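4.3 Evaluation of the Hand-Held Gripper Kit

The kit was lent to the project group by Sondthorpe in September for a trial period of 10 weeks. It was supplied as a pair of hand-held grippers with sensor modules, cables and a short printed guide. The group was asked to judge whether the kit would suit second-year students with no earlier experience of recording handling tasks.

Thin paperback books were chosen as the main test objects. A paperback bends under its own weight and slides easily over its neighbours, and the group considered it a harder test than the wooden blocks used in the previous report. Each session lasted 60 minutes and was shared between 2 operators, who changed places at the half-hour.

Operators learned to pick up a single book from a spread pile within the first session. Turning a page remained difficult throughout the trial - only one operator managed it with any regularity. Wrist tiredness was the most common complaint in the session notes, followed by the cable catching on the sleeve.

The trial produced 3434 recordings. Those made in the first week were set aside, as the operators had not yet agreed on a starting position for the hands.

The group recommends the kit for supervised use, with shorter sessions and a cable clip fitted before issue. The printed guide should be rewritten - its section on charging could not be followed without help from the supplier.

Related reports
Brurer Bench Arm: Second-Year Trial
Fumex Extraction Unit: Noise and Placement
Rweyemamu Sorting Table: Final Report

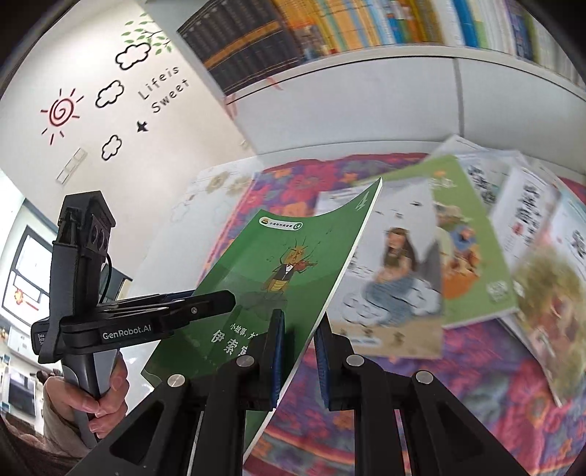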